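Cleaning the old whiteboard

Posted by Zoltán Rácz in August
Print this post | E-mail this post

We have had the same big whiteboard since 2005. It came with us from the old workshop in Illier, tied to the roof of Magdolna Magyar's car, and it has been written on more or less every day since we moved into the brick building. I've been meaning to write up how I look after it, mainly so I can find the method again next summer.

A whiteboard doesn't wear out all at once. First the marker starts leaving a grey shadow, then the shadow won't shift with the dry rubber, and then people start pressing harder, which makes it worse. Ours had got to the second stage by June. You could still read last winter's delivery list if you stood to one side, and a phone number ending in 769 that none of us recognised.

Before starting I pulled the board out so there was room to get at the whole face of it. It stands on legs, so this is easier than it sounds, but it is heavy and I'd suggest two people. I also looked at the price of a new one. The Huleck catalogue had one of a similar size at 816 euros before delivery, and that settled it.

The marks left on ours were faint, mostly little circled things, with one that looks like an 8. The brick wall is off to the right, and I've always liked the two together.
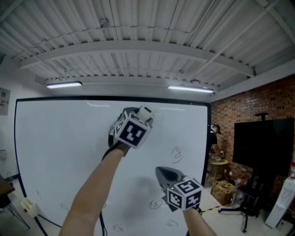

Tetsuya Oshima says I should leave the circled ones alone until the month is finished, as they stand for jobs still open, and that last year I rubbed off three of his and he had to ring round to find out what they were.

Fair enough. I now copy anything circled into the notebook before I touch it. It takes five minutes.

The method itself is dull. Go over the board with a dry cloth first to get the loose dust off. Then use warm water with a small drop of washing-up liquid, and work from the top down in strips. Rinse the cloth often — more often than you think, because a grey cloth only moves the grey about. Dry it straight away with an old tea towel.

For marks that have been there for months, draw over them with a fresh marker and wipe while the ink is wet. The new ink loosens the old. I was doubtful when Orsolya Hegyi told me this, but it got rid of most of the delivery list. For what was left I used a little Bepari board spray on a cloth. I don't spray it directly on the surface, as it runs down into the bottom edge and stays there.

Things I no longer use: kitchen scourers, anything with grit in it, and the blue paste Miklós Tóth brought back from a trade fair. The paste took off the marker and also took off some of the shine, and the patch where I tried it has stained faster than the rest ever since.

The other thing I've learned is to check the board from an angle. Straight on, under the tubes, it all looks white. From low down at one side the lights show up in the surface as long streaks, and any smear crossing a streak is easy to spot. I go along the board like that at the end, with the cloth in my hand.

I don't clear off everything. Plain drawings can stay if they aren't in the way, and a smiley face takes up very little room.
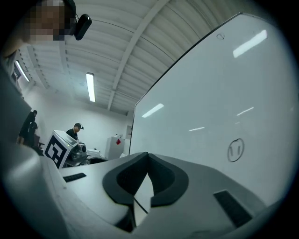
Pens and cloths

We buy the Jondora markers in black, and I throw them out as soon as they go scratchy. Half-dry pens are the ones that leave ghosts. Store them flat with the caps on. The felt rubber gets banged out against the outside step once a week and washed when it stops working, which with us is every couple of months.

Next job is the legs, one of which needs a new rubber foot. I have the part number written down somewhere, 3942 I think, and will order it when I've checked.

Contact | Copyright Zoltán Rácz | Back to top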